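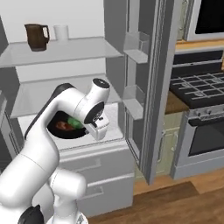

Minutes and Agendas

Clilledent Learning Center
Test Preparation Staff Meeting, July
Wednesday, 4:00 p.m., upstairs classroom

Chair: Sowmya Kurian
Present: math instructors, verbal and writing instructors, front desk, scheduling
Apologies: evening proctor

1. Minutes of the last meeting
Approved with one correction. Under item 4, "SAT boot camp" should read "ACT boot camp." Front desk will replace the copy on the website.

2. Matters arising
The broken clock in the testing room has been replaced. The new one has a silent movement, as requested by two parents.
The lending shelf for prep books was discussed again. Several titles are for the old paper version of the SAT and should come off the shelf. Verbal instructors will sort through them before the fall session. Books with useful reading passages can stay if the cover is labeled "old format."
The request for a second printer was turned down for this budget year.

3. Fall enrollment
Scheduling reported 70 students signed up so far for the fall SAT course. The ACT course is filling more slowly. Several families have asked whether a student can start in one course and switch after the first practice test. Agreed that a switch is allowed up to the end of the second week, with no fee, if there is a seat.
The Saturday morning section is full and has a waiting list. The Sunday afternoon section has plenty of room. Front desk will call the waiting list and offer Sunday before a third section is considered.
The math instructors asked that no section go over the agreed class size, even by one. Last fall two students were added late and there were not enough desks with power outlets for the laptops. Sowmya agreed and asked scheduling to close a section as soon as it is full.

4. Diagnostic test
There was a long discussion of when to give the diagnostic. At present students take it during the first class, and the instructor does not have scores until the second week. The math instructors would like it done before the course starts, so that groups can be set on day one. The verbal instructors were concerned that students who enroll late would miss it.
Agreed: two diagnostic sessions will be held before the first class, one on a weekday evening and one on a Saturday morning. Late enrollees will take it at home through the Kito practice site and bring the score report with them. Home scores will be marked as such in the student's folder – they tend to come in higher than the ones taken here, and instructors should allow for that when placing students.
Students with approved extra time at school will get the same extra time on the diagnostic. Front desk will add a line about this to the enrollment form.

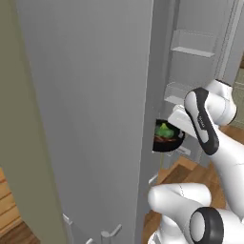 The score report itself was also raised. Parents find the section breakdown hard to follow, and front desk spends a lot of time on the phone explaining it. A one-page guide was suggested. Verbal instructors offered to write a draft. It should cover the total score, the two section scores, and what the percentile means, and leave out everything else.

5. Practice site
The Kito subscription is up for renewal. The renewal price is $3000 for the year, covering 100 student accounts. The quote from Zala was lower but did not include full-length practice tests for the ACT. Staff who tried the Zala trial accounts liked the vocabulary review and did not like the timer, which cannot be paused by the instructor.
Agreed to renew Kito for one year and look at Zala again next summer. Sowmya will sign the renewal.
Instructors were reminded to remove students from their class list when a course ends. Old accounts count toward the limit until this is done.

6. Essay and writing help
The college essay workshop ran twice in the spring. Attendance was good at the first and poor at the second, which fell in the same week as AP exams. It will move to early fall, when seniors are working on applications.
Instructors discussed how much editing is acceptable on a student's essay. Agreed that instructors may ask questions and point out errors, but may not rewrite sentences. This will be added to the staff handbook under tutoring rules.

7. Kurian Award
The Kurian Award for a returning student will again be $800 off course fees. Applications open when school starts. The form asks for a short statement and a note from a teacher. Last year some teacher notes arrived after the deadline and the students were left out. This year a student's application will be held as complete if the teacher's note comes in within one week of the deadline.
Sowmya will not take part in the selection. One math and one verbal instructor will read the applications.

8. Any other business
Parking: parents are still dropping off in the dentist's lot next door. Front desk will send a reminder with a map.
Calculators: the loaner set is short two. If you have one at home, please return it.
Snack breaks on full-length test days will be ten minutes, to match the real thing.
A question about tutoring rates was held over to the next meeting.

Action items
Front desk: correct last minutes, call Saturday waiting list, update enrollment form, send parking map
Scheduling: set two diagnostic sessions, close full sections
Verbal instructors: sort lending shelf, draft score guide
Sowmya Kurian: sign Kito renewal, update handbook

Meeting closed at 5:25 p.m. The next meeting will be held before the first diagnostic session, time to be sent by email.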